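Paid participants wanted: people who fold laundry and have doubts about robots

Posted Dec 2, 2023
Location: Dollville (on site only)
Pay: $200 per completed session, paid the same day

Kavel is looking for adults who do laundry at home or for a living and are willing to judge a machine doing it. We test household equipment for people who might buy it. We don't build robots and we don't sell them. The machines in this study come from Lekix, who agreed in writing that we can publish whatever we find.

You have probably watched a clip of a robot folding a shirt. We have watched plenty, and most of them leave us with the same questions. How long did it take at normal speed? Who laid the shirt flat before it started? What did the pile look like an hour later? A clean fold on a good day tells a working laundry very little, and it tells a parent with three loads waiting even less. 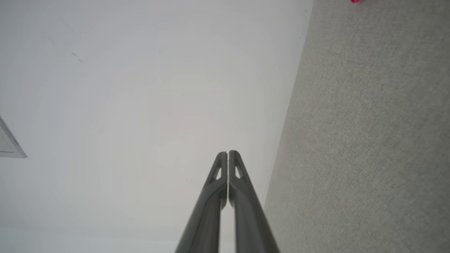

Cloth is hard. It slides, it bunches, it hides its own corners, and a gripper that handles a box perfectly well can close on nothing at all when it goes after a hem. We think the claims being made for home robots are running well ahead of the work. We could be wrong, and we would like to be shown that by a full basket of clothes and people who know what a folded one should look like.

What you will do

Fold a mixed load by hand while we time you. Watch two-armed machines work on a similar load, at real speed, with no editing. Score every finished item on a plain sheet: would you put it in a drawer, refold it, or send it back? At the end we ask what you would pay for that help, and zero is a fine answer.

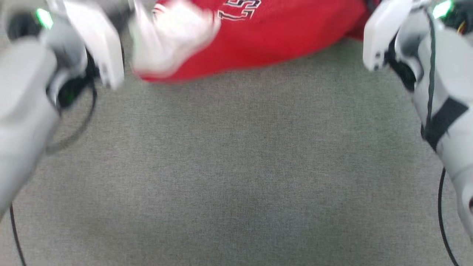
My problem is the sorting and the socks, one reader wrote after our September notice, and if a person has to stand there handing it one shirt at a time then I may as well fold the shirt. We have added a question on exactly that. Scorers will now note each time a staff member steps in, and those notes go into the report with the rest.

Who we want

Hotel and laundromat workers, clothing store staff, parents, anyone who folds several loads a week. No technical background needed. If you work for a robot maker or own shares in one, please sit this one out. You should be able to stand for part of the session, though stools are provided.

We have 43 places. Groups are limited to 10, and you will score on your own without talking to the others until the sheets are in.

How to apply

Pick up a form at the Kavel front desk in the Brennan building, or ask for one by mail. Tell us what you fold, how often, and what you expect the machine to get wrong. Short answers are fine. You may bring one item from home that always gives you trouble. Fitted sheets are welcome.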